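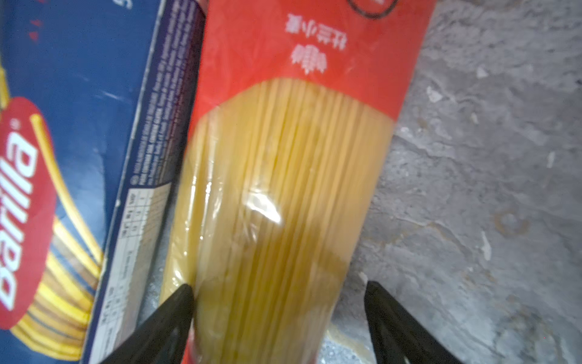 How much weight can one shelf board hold?
Each board of the Urnetti two-tier shelf carries up to 10 kg, spread evenly, once the shelf stands level on all its feet.

Section 4: Setting up and loading the shelf

4.1 Before you start

Check that the fixings bag is complete and that the boards are free of chips. Keep the packing until the shelf is standing. If a part is missing, write to the Kesport depot and quote the number on the label under the lower board.

You will need a soft cloth, a tape measure and a spirit level. No power tools are required.

CAUTION: Do not use a drill or powered screwdriver on the leg fixings. The threads strip easily and cannot be repaired.

4.2 Choosing the place

1. Pick a firm, flat floor. On deep carpet, put a thin board under the feet first.
2. Leave a gap of 6 cm between the shelf and any radiator or oven side.
3. Make sure no door or drawer opens into the shelf.

Note: Shelves used in a larder should stand clear of outside walls in winter. Damp tends to collect there from November onwards and dry goods in card packets will soften.

4.3 Levelling

1. Stand the shelf in its final place, empty.
2. Lay the spirit level along the front of the upper board, then along one side.
3. Turn the foot under the low corner anticlockwise by half a turn and check again.
4. Repeat until the bubble sits in the middle both ways.
5. Press down on each corner in turn. If the shelf rocks, go back to step 3.

4.4 Loading

1. Load the lower board first. Tins, jars and bottles go here.
2. Put light dry goods on the upper board: pasta, rice, cereals, tea.
3. Lay long packets flat and side by side. Do not stand them on end near the front.
4. Place newer packets behind or beneath the older ones so that the older ones are used first.
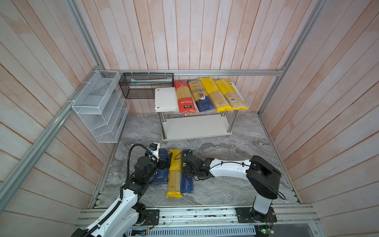 Fig. 7. Spaghetti packets laid side by side on the upper board.

CAUTION: Never climb on the shelf or use it as a step.

4.5 Cleaning

Wipe the boards with a damp cloth and dry them straight away. Scouring powder dulls the finish. Spilt flour or sugar should be brushed off dry before wiping.

Check the leg fixings by hand after the first week of use and tighten any that have worked loose. For the taller Amundsen model, see Section 5.

Text revised March 23, 2022.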